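When a Product Is Switched Off From Afar

By Wiebke Heitmann

In January the appliance maker Stonero informed owners of its Odura countertop oven that the product would receive one final software update. The notice was short. It stated that a fault had been found in the heating control, that the company had decided to withdraw the model, and that units still in use after the end of the month would no longer turn on. Owners were invited to return the oven for a refund or a replacement of equal value.

Most owners complied. Some did not, and on the first morning of the following month those households found an oven that displayed a service message and did nothing else. The company had kept its word to the letter.

The safety case for the withdrawal was sound, and this essay does not dispute it. A heating element that may fail to shut off is a hazard to the owner, to the neighbors and to anyone who later buys the unit secondhand. The question is a different one. A manufacturer has shown that it can reach into a private home and end the working life of an object that has been bought and paid for. The conditions under which it may do so ought to be settled in advance and in public, and at present they are not.

The usual answer from the industry is that the conditions are already settled, in the terms of use. The owner of a connected appliance accepts those terms during setup, and they reserve to the manufacturer the right to modify, limit or suspend the functions of the product. The document that accompanied the Odura ran to 59 pages. The passage on suspension stood on page 55, under a heading that referred to service continuity. It is difficult to maintain that a buyer who scrolled to the end of that text in order to preheat an oven gave meaningful consent to its later shutdown. 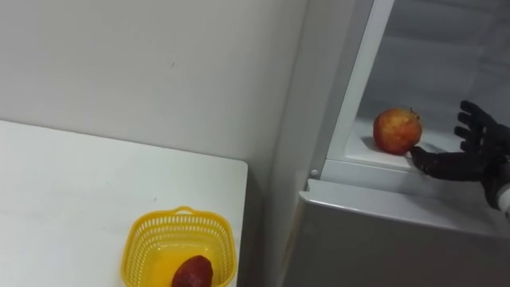

Consent of this kind also comes at the wrong moment. The buyer has already paid, carried the box home and thrown away part of the packaging. Refusing the terms at that point means owning an appliance that will not start. A right as far-reaching as remote disablement belongs on the outside of the box and on the sales page, in a sentence of ordinary length, next to the price and the power rating.

Volker Görtz, who worked for many years in product safety and now advises retailers, takes a more lenient view. In his opinion the traditional recall has always been a weak instrument. Letters go to old addresses. Notices are posted in stores that the customer no longer visits. A product given to a relative or sold at a yard sale drops out of the record altogether. "For decades we asked people politely and hoped," he told me. "Now there is a tool that reaches the device itself, wherever it has ended up. I would not give that tool back."

His argument deserves weight. The person most at risk from a defective appliance is often someone who never received the warning, and an update finds that person when a letter does not. Any rule that prevented manufacturers from acting in such cases would be a poor rule. The tool should be kept, and it should be fenced in.

The first requirement is a finding of danger by someone other than the manufacturer. In the Odura case the company examined its own product, judged its own evidence and chose its own remedy. It may have judged correctly. A company in that position nevertheless has interests that do not always match those of its customers. It may wish to limit its liability, to close down a costly support line, or to move buyers to a newer model. An outside body with technical knowledge should confirm that the hazard is real and that a lesser measure would not be enough. In an urgent case the confirmation could follow the shutdown by a few days, provided that the company bears the cost if it is later found to have acted without cause.

The second requirement is proportion. Between full operation and a dead appliance there are many steps. A battery can be limited to a lower charge. A heater can be held below a certain temperature. A warning can be displayed at every start. Stonero has not said whether a reduced mode was considered for the Odura. The company's spokesman, Uwe Vogler, replied to my written questions with the statement that customer safety was the sole criterion in the decision. That may be true, but it does not tell the owner whether the oven could have gone on safely warming bread.

The third requirement concerns notice. Sixteen days passed between the first message and the shutdown. For a household that reads its mail daily and has a second means of cooking, that is tolerable. For a person in the hospital, on a long trip, or living in one rented room with no other stove, it is short. Notice should also be given on the device in plain words, and it should be given in a form that a person with poor eyesight can follow. The Odura showed a small amber symbol, explained in a section of the manual that had to be downloaded.

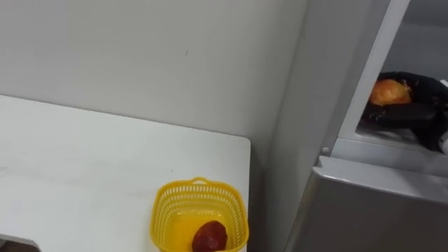 The fourth requirement is that the replacement or refund should reach the owner before the old unit stops working. At present the order is often reversed. The customer loses the product, then fills in a form, then waits. During the wait the customer carries a cost that arose from the manufacturer's error. No great effort of organization would be needed to change this. The same server that knows which units are still active can be used to establish which owners have been paid.

There is a further matter that receives too little attention, and it is what happens when the company itself is gone. Malte Lammers runs Lammers, a small repair business that his father founded, and his shelves hold a good number of connected devices whose makers have closed or been sold. He mentioned a line of room thermostats sold under the Bronovow name. The hardware is well built and in his judgment would last for many more winters. The servers were switched off two years ago and the thermostats can no longer be set. "The relay is fine, the screen is fine, the sensor is fine," he said. "It is waiting for an answer from a building where someone else is the tenant now."

The Bronovow thermostat was never dangerous. It was disabled by neglect, and the effect on the owner is the same as in a recall, with the difference that there is no refund. If the law is to regulate the deliberate shutdown, it should also regulate the accidental one. A manufacturer that makes the basic function of a product depend on a remote service should be obliged to deposit the means of running the product without it. A final update that restores local control would be sufficient in most cases. It could be prepared while the company is healthy and released when the service ends.

Manufacturers will object that such duties raise prices. They probably will, by a modest amount, and the increase would be an accurate one. A connected appliance sold today does not include in its price the cost of keeping it usable, or of ending its life decently. That cost is passed on to the buyer at a later date and without warning.

It will also be objected that customers want connected products and have shown as much by buying them. This is only partly so. In several categories the unconnected version has become hard to find. When I set out to replace an ordinary countertop oven last fall, the first two stores I visited carried none that could be used without an account. A customer in that position has not expressed a preference for remote control by the maker. The customer needed an oven.

Wolfram Teuber, who lectures on contract law, has proposed that the word "sale" should be reserved for goods that the seller cannot switch off. Everything else would have to be offered under another name, such as a license or a lease, with a stated term. I am not convinced that the proposal is practical. Retailers would find a phrase that satisfied the rule and told the customer little. His reasoning is useful all the same, since it makes clear how much the ordinary meaning of buying has shifted without any public decision. Earlier generations knew the rented telephone and the leased television set, and they knew that these belonged to someone else. The monthly bill reminded them of it.

A further consequence should concern the manufacturers themselves. Safety updates depend on trust. If owners come to believe that accepting an update may cost them the product, a number of them will stop accepting updates. They will disconnect the device from the network, and the next warning, which may concern something more serious than an oven, will not arrive. Görtz concedes this point. He has already met customers who keep their appliances offline for exactly this reason, and among them are people who understand the technology very well.

The legislature has a consumer goods bill before it this session. In its present form the bill deals with spare parts, the length of warranties and the labeling of energy use. It contains no provision on remote disablement. A short section could be added without delaying the rest. It would need to define the practice, name the body that confirms the hazard, set a minimum period of notice and require payment before shutdown. The question of abandoned products could be placed in the same section or left to a separate measure next year.

Stonero has announced a successor to the Odura. According to the company it will be available before the summer, and an account will be required to use it.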